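Call for Participants: The Poterum Clothing Diary

Posted January 29, 2023

Prunoditz is looking for people in Itthorpe and Quintanilla to keep a diary of the clothes they wear, wash, mend, lend, store and get rid of. The study is called Poterum. It runs for 24 weeks and starts in February. We need 123 households.

You do not need to be interested in fashion. We want people who buy clothes often, people who have not bought anything in years, and everyone in the middle. Households of one are welcome.

What the study is for

Most of what is written about how long clothes last comes from asking people to remember. People are not very good at remembering when they bought a sweater or how many times they wore it last winter. A diary kept week by week gives a better record. We want to know how often clothes are worn before they are washed, what happens when a button comes off or a seam opens, and how a piece of clothing goes from being worn outside the house to being worn only inside it, and from there to the rag bag, the donation box or the back of a closet.

We are also interested in clothes with print, studs, beads, sequins and lettering. These are often harder to wash and harder to mend than plain ones, and the first pilot did not include enough of them to say anything useful.

The results will be written up in a report, and every household that finishes will be sent a copy. Prunoditz does not sell clothing or laundry products and is not testing any product in this study.

Who can take part

The person who signs up must be 18 or older and must live in Itthorpe or Quintanilla for the full length of the study. Other people in the home can be included if they agree. Children's clothes can be included if a parent or guardian keeps that part of the diary. We do not collect children's names.

You need to do at least part of your household's laundry. It does not matter if you use your own machine, a shared laundry room, a laundromat or a sink. If you send everything out to be cleaned, please mention it on the form, as we have a small number of places for households that do this.

You can take part if you:

- rent or own
- live with roommates (each roommate may sign up alone, or you may sign up as one household)
- wear a uniform for work
- sew, knit or alter your own clothes
- are expecting to move within Itthorpe or Quintanilla during the study

You cannot take part if you work for Prunoditz, or if you work for a company that is paid to report on the clothing market. Store employees are fine.

What you would do

Before the diary begins, one of our field staff will visit you at home to help you make a starting list. You choose which clothes go on it. We ask for a mix of items: some you wear all the time, some you wear once in a while, and at least two you have not worn in the past year. Coats and jackets count. Socks and underwear do not, unless you want to include them. Shoes are not part of this study.

Each item on the list gets a small sew-in tag with a code. The tags are soft and come off with a seam ripper, which is in the kit. If an item is delicate, or you don't want to put a needle through it, we can pin the tag to the hanger and you can write down the code.

After that, you fill in the diary once a week. It asks which tagged items were worn, which were washed and how, and whether anything was damaged, repaired, loaned, sold or thrown out. Most weeks this is a short job. The longer pages come when an item leaves the house for good, and there we ask you to say in your own words why.

You can keep the diary on paper or online. Please pick one and stay with it. Paper diaries are mailed back in the envelopes we supply, and you will not need stamps. The online version works on a phone but some of the pages are easier on a larger screen.

There is a second home visit halfway through and a last one at the end. At the last visit we go over the starting list again and look at the condition of each item still in the house. We check cuffs, collars, elbows, hems, zippers and anything attached to the fabric. You do not have to clean up, iron or sort anything before we come.

What we ask you not to do

Please do not change your habits for our sake. If you normally wear a shirt three times before it goes in the hamper, keep doing so. If you normally wash it after every wear, that is fine too. There are no right answers in the diary and we will not send you advice on laundry or shopping.

Please do not mend something because a visit is coming up.

Payment

Each household that completes the study receives $200. Half is paid after the second visit and half after the last one. Payment is by check or prepaid card. If you leave before the second visit, we can't pay you for the weeks you did, but you may keep the kit. If you leave after the second visit, you keep the first half.

The payment is per household and does not go up with the number of people in it. You may miss up to three weekly entries for travel, illness or any other reason and still be paid in full. If you know you will miss more than that, talk to us before you drop out. We can sometimes add weeks at the end.

The kit

Every household gets the following at the first visit:

- sew-in tags, needles and thread
- a seam ripper
- a paper diary, if you choose paper, with return envelopes
- a tape measure
- a mesh bag for small items
- a card with the study phone number and your household code

You may keep everything except unused tags.

Home visits

Visits are made by two members of staff, who carry Prunoditz identification. We offer daytime and early evening times. An adult from the household needs to be there for the whole visit. Tell us about pets, stairs and parking when you book. We will only look at clothes you bring out to us. Staff will not open closets or drawers.

If you would prefer not to have visitors at home, you can bring your clothes to our room in Itthorpe instead. There is a long table, a clothes rack and a changing area. The building has an elevator. For Quintanilla we do not have a room yet, but we can arrange a ride to the one in Itthorpe. You may wear some of the items to the appointment if that saves you carrying them.
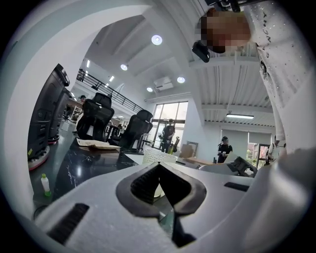 One participant from the pilot told us afterward that the weekly pages took her less time than she had expected, and that the part she disliked was the starting list. She had put down far too many things, she said, and by the third week she was tired of looking up codes for blouses she never wore. She also wished she had been told to keep the diary next to the washing machine instead of in the kitchen.

We have changed two things since then. The starting list now has an upper limit, which staff will explain at the visit, and the code for each item can be written on a one-page sheet that hangs on a hook or a doorknob. The diary itself has also been made smaller.

Privacy

Your name and address are kept apart from your diary. The diary carries only your household code. When we quote from a diary in the report, we leave out anything that could point to you, such as the name of an employer or a school on a piece of clothing. You can ask us at any time to remove an entry, and you can leave the study without giving a reason. Contact details are deleted after the report has been mailed.

Before the first visit you will be sent a consent form. Please read it and write down any questions. Every adult whose clothes are on the list has to sign it. Staff will bring spare copies.

How to apply

Fill in the short form on the Poterum page of the Prunoditz website, or call the study line and we will fill it in with you. Paper forms are available at the front desk in Itthorpe. The form asks for:

- your name, address and a phone number or email
- how many people live in your home
- how you do your laundry
- whether you want the paper or the online diary
- roughly how often anyone in the household buys clothes, new or used

You do not need to list what you own at this stage.

We expect more forms than we have places. Households are picked to give a spread of sizes, neighborhoods and laundry arrangements, so an early form does not guarantee a place. Everyone who applies will hear from us either way. If you are not picked, we will ask if you would like to be on the waiting list, as a few households usually move away or change their minds in the first weeks.

First visits will be booked through February, starting with Itthorpe. Households in Quintanilla may be offered a time later in the month. Your 24 weeks begin on the day after your own first visit.

Forms and the consent sheet are available in large print on request. If you would like someone to go through them with you over the phone, leave a message on the study line with a time that suits you and we will call back.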